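Lehrbuch > Golf: Platz und Spiel > Teil II > Kapitel 7

Kapitel 7: Das Grün und seine Geschwindigkeit

Do, 15. Juli | Radka Radonjić und Ermira Shehu

12-mal geteilt | 3 Kommentare

Wer drei Putts gebraucht hat, weiß in der Regel sofort, woran es lag. Das Grün war zu schnell. Am Vortag war es zu langsam, und am kommenden Wochenende wird es vermutlich fleckig sein. Unter Golfspielern gilt das Grün als der einzige Teil des Platzes mit eigenem Charakter, und zwar mit einem schlechten. Das vorliegende Kapitel bemüht sich um eine sachlichere Betrachtung, auch wenn die Autorinnen selbst schon Dinge über die sechste Bahn in Wevodel gesagt haben, die in einem Lehrbuch keinen Platz finden.

Mit Geschwindigkeit meint man beim Grün die Strecke, die ein Ball mit festgelegtem Anfangstempo auf einer ebenen Fläche zurücklegt. Das Grün selbst bewegt sich dabei bekanntlich nicht, was Anfänger gelegentlich enttäuscht. Rollt der Ball weit, ist das Grün schnell, bleibt er früh liegen, ist es langsam. Alles Übrige ist Gefühl, und um das Gefühl kümmern wir uns in Kapitel 9.
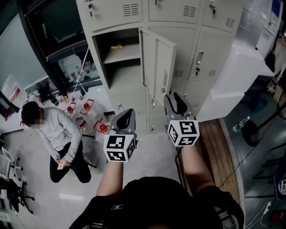 Womit misst man die Geschwindigkeit eines Grüns?

Mit dem Stimpmeter, einer Schiene mit einer Kerbe, aus der der Ball beim langsamen Anheben von selbst losrollt. Gemessen wird die Rollstrecke auf möglichst ebenem Grund, angegeben wird sie meist in Fuß.

7.1 Messen, und zwar in beide Richtungen

Ein einzelner Ball beweist wenig. Üblich sind drei Bälle in die eine Richtung und drei in die Gegenrichtung, danach wird gemittelt. Wer nur bergab misst, erhält ein Ergebnis, mit dem man im Clubhaus Eindruck machen kann. Im Golfclub Billov hing auf diese Weise von Februar bis zum Saisonbeginn ein Wert am Brett, um den den Platz jeder Turnierveranstalter beneidet hätte. Gespielt wurde dort trotzdem wie immer, also kurz.

Als Beispiel dient uns in diesem Kapitel das dritte Loch in Skumis: ein Par 3 über 165 Meter mit einem Grün von 875 Quadratmetern. Auf einer solchen Fläche findet sich leicht eine ebene Stelle zum Messen. Ebenso leicht findet sich eine, von der aus man den ersten Putt ins Vorgrün befördert.

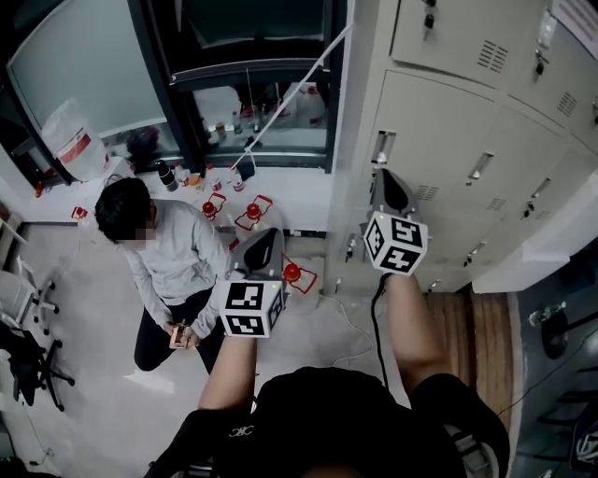
Warum ist dasselbe Grün am Nachmittag oft langsamer als am Morgen?

Das Gras wächst im Lauf des Tages nach und bremst den Ball etwas stärker. Wie deutlich der Unterschied ausfällt, hängt von Grasart, Wetter und Düngung ab.

7.2 Was der Mäher dazu sagt

Den größten Hebel hat die Platzpflege bei der Schnitthöhe. In Skumis stehen die Grüns auf 5 Millimetern, eine Einstellung für den Alltag, die der Rasen verzeiht und über die sich die Mitglieder beschweren. Tiefer geschnittenes Gras bremst weniger, verträgt aber Hitze und Krankheiten schlechter. Walzen macht die Fläche glatter und damit schneller, ohne dass ein Halm fehlt. Sanden ebnet sie auf längere Sicht ein und führt auf kürzere Sicht zu Leserbriefen.

Bei Begović, dessen Pflegehandbuch wir in Abschnitt 7.4 ausführlicher heranziehen, findet sich der trockene Rat, erst die Gleichmäßigkeit aller Grüns herzustellen und danach über Tempo zu reden. An ein langsames Grün gewöhnt man sich bis zur vierten Bahn. An achtzehn verschiedene gewöhnt man sich nie, man wechselt höchstens den Putter.
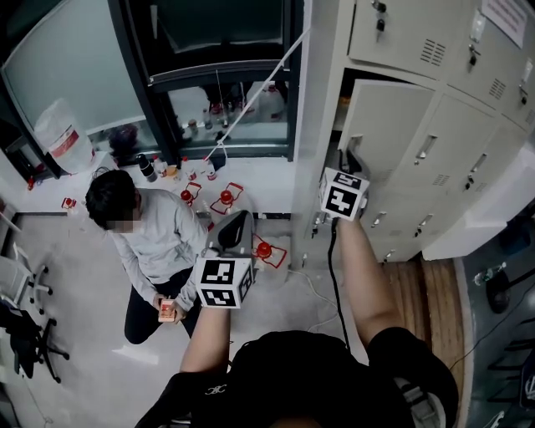

Abb. 7.1: Metallspinde, eine Tür der mittleren Reihe offen

Aufgabe zum Einstieg: Legen Sie auf dem Übungsgrün einen Ball 50 Zentimeter vor das Loch und putten Sie ihn von vier Seiten ein. Notieren Sie, von welcher Seite Sie am festesten schlagen mussten. Die Notiz brauchen Sie in Abschnitt 7.3, wo es um Gefälle und Wuchsrichtung geht.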